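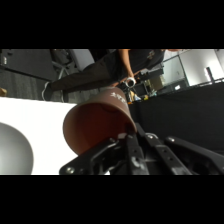 Saturday. Just Myroslav and me in the lab, and Darnell from the returns room at Westolia, who gave up his morning to come and look at what we're doing (and brought pastries, which should be recorded somewhere). I want to get his comments down while they're fresh, so the numbers are going at the bottom and the talk goes first.

He stood and watched the cup for a good long while. His people handle a lot of cups, or things that behave like cups: light, hollow, easy to squash, sent back in a carton with something much heavier on top. He said that at the bench you pick one up without looking at it, and your hand has already decided how hard to squeeze before you've thought about it at all. I told him we spend most of our week on that one decision. He laughed, but kindly, and then asked what happens on the line when it squeezes too hard, and who has to go and get the cup. It's a better question than most we get. At present the answer is whoever is nearest, and he said that in his room the person nearest is usually in the middle of something else, and every walk over to the machine is a walk away from their own bench.

So, for Svitlana when she writes up the station layout: please leave space for the person who clears the tray. The Gotarar drawings have the arm and the conveyor beautifully worked out and then about a doormat's worth of floor for the human being.

Some background for colleagues who haven't been following. The returns room does 606 mixed items on an ordinary shift by hand. After the holidays in December it goes over 700 and they borrow people from shipping, who don't know the bins and don't much enjoy it. What Westolia's management asked us for was an arm that does the first rough sort out of the carton, toys one way and housewares the other, with the damaged things left for people. What Darnell's team asked for, when Hryhorii went and sat with them, was something that lifts the carton. I keep coming back to that. The lifting is what hurts their backs, and the sorting is the part several of them like, because you can sit and chat and you see funny things. We're automating the part they like! I said so in our planning meeting and I'll say it again here, in ink.
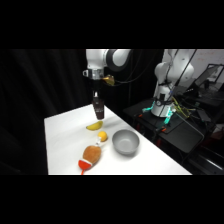 Notebook 3, p. 17

Second half of the morning, on the soft and odd-shaped pieces. Myroslav ran these with the gripper coming straight down and I kept the log. The plush is the one I wanted Darnell's opinion on. I asked him how he'd pick it up and he said by whatever part came to hand, and then he stopped and thought about it and said no, he'd take it by the fat part, because anything that dangles catches on the edge of the bin. That's a rule we don't have. We've been choosing the grasp point purely from the shape at the widest flat section and never thinking about where the thin bits will go on the way over. I've written it on the whiteboard with his initials next to it.

He also didn't care for how close the bowl was to the edge of the table. I said it was fine for a trial. He moved his coffee anyway.

We got onto what people will be doing once there's an arm in the room, and I tried to be straightforward with him, since he's the one who has to go back and repeat it. As far as I know nobody's hours are being cut, but I'm not the person who decides that, and I told him so. What will change is the pace. At the moment the sorter sets it. With the arm upstream, the pieces arrive when they arrive, and the person at the end is either waiting or catching up. Darnell says the worst job he ever had was one where the belt decided when he could blow his nose. He would like a pause button at each bench, a proper one you can hit with an elbow, and he'd like it not to be logged against anyone. Myroslav thinks the first part is an afternoon's work. The second part isn't ours to promise, but I'm putting both in the note to Vasylenko.

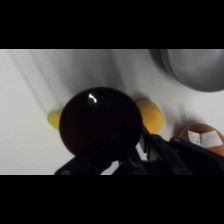 Dark ball at the fingertips, wrist view. Gray bowl at upper right.

Shiny pieces are still my least favorite. The highlight moves with the arm and the depth reading goes strange along with it, and in a carton of mixed returns there's always something glossy — ornaments, bath toys, billiard balls one time, according to Darnell. For now my suggestion is that anything the system isn't sure about goes in the people tray without a second try. He liked that a good deal more than I expected. He'd rather his team got the puzzling ones than the leftovers of three failed attempts.

To do:
Svitlana: floor space at the tray, redraw before the Cilside visit.
Myroslav: grasp point rule for dangling parts, pause button mock-up.
Hryhorii: ask again about a carton lift, and find out who at Westolia would pay for one.
Me: write to Vasylenko. Return Darnell's pastry box, it's a good tin and he'll want it back.

Numbers are in the shared log under today's runs. I haven't cleaned them up yet, so please don't quote them to anyone until I have.

Y. Hordiienko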